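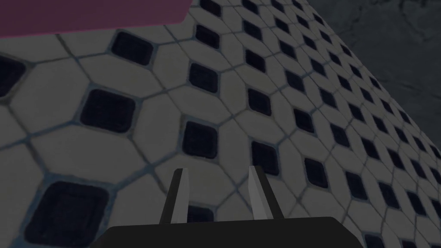 Print | E-mail

Faminley simulation notebook
12 January 2020

Purpose of entry: to record the outcome of the surface-texture trials for the Summont grasping policy and to set out the changes agreed for the next batch.

The policy was trained on plain, evenly colored work surfaces. The present trials replace these with patterned ones and leave all other settings alone. The wrist view is the only visual input. The tiled surface with the octagon pattern was selected first, as its dark square inserts are similar in outline to several of the small objects used in training.

Results. A total of 200 episodes were run on the octagon tile. The policy closed the fingers on bare tile in 11 of them, in each case over or beside a dark insert. On the plain gray control surface, the same error was recorded in 6 episodes of an equal number. The difference is smaller than expected and does not, by itself, support the claim made in the draft report that pattern is the leading cause of failed grasps. That sentence should be withdrawn until the Bennani set has been run.

A second effect was noted during replay. When the wrist is low and the view of the tile is strongly slanted, the distant rows compress into a fine grid, and the depth estimate becomes unstable along the far side of the surface. The estimate recovers when the wrist is raised. The log does not record wrist height at a useful rate, so no figure is given here.

Lighting was kept dim and even throughout. The brighter setting has not been tried with this texture and should not be assumed to give the same result.

Changes agreed:
– Stesevix to be updated so that wrist height is logged at every step.
– Tile scale to be varied between episodes, using 9 fixed values.
– Grout color to remain as it is for now.
– Random seeds to be stored with the replay files – the seeds for the first control batch were overwritten and that batch must be repeated.

The repeat of the control batch takes priority over the Bennani set. The revised draft is due in March.

Print | E-mail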